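I finally made it to the Griffiths, the little art museum I've been driving past for 3 years and always swearing I'd visit "next weekend." My friend Siv Amundsen shamed me into it (she has a membership and a spare guest pass, so I was out of excuses) and I'm so glad she did!

We went for the textile show upstairs. The museum owns more than 2,000 pieces and can only hang a sliver of them, so they rotate things, and right now it's 31 works by weavers and quilters, most of them women I'd never heard of. My favorite was a huge indigo hanging by Mererid Howells. From the door it's just blue, then you get close and there are all these tiny mended places, hundreds of them, and I stood there so long that Siv went and looked at the whole next room without me.

Parking is $6 and the lot fills up by eleven, so go early. The café has good soup and terrible chairs.

We also caught the end of a gallery talk by the new curator, Zübeyde Kurtuluş. She's funny! She talked about hanging her first show with a borrowed ladder, and about why she likes low light and hardly any wall text. I usually want MORE wall text, but she half convinced me. Somebody asked about the old ceramics room and she said it reopens once the floor is done, no date yet.

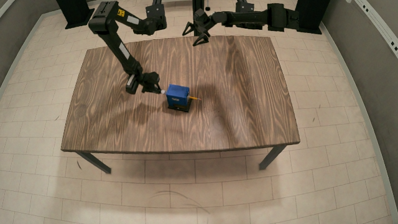 Wood grain, two black arms and a little blue box.

The gift shop got me for a tea towel and a book on natural dyes, which I've already spilled coffee on. Siv wants to go back for the print fair, and I said yes before checking my calendar. If anyone has been to it before, tell me whether I need to bring cash.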